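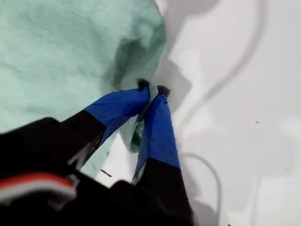 Mint-green cloth, pinched fold.

2 min read
Last updated May 20, 2021

I moved my mail archive off Metiston over the weekend. The export is one mbox file, 2903 messages, and 11 of them had broken date headers. Brolta rejects those without logging an error.
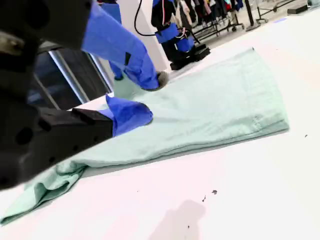
Blue sleeves on fabric.

Nicanor Cisneros suggested splitting the file into batches of 127 before import. It worked on the second try.

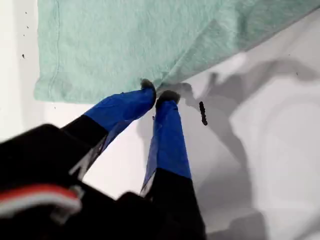 Folder names longer than the limit still get truncated, so rename them first.

This site uses cookies.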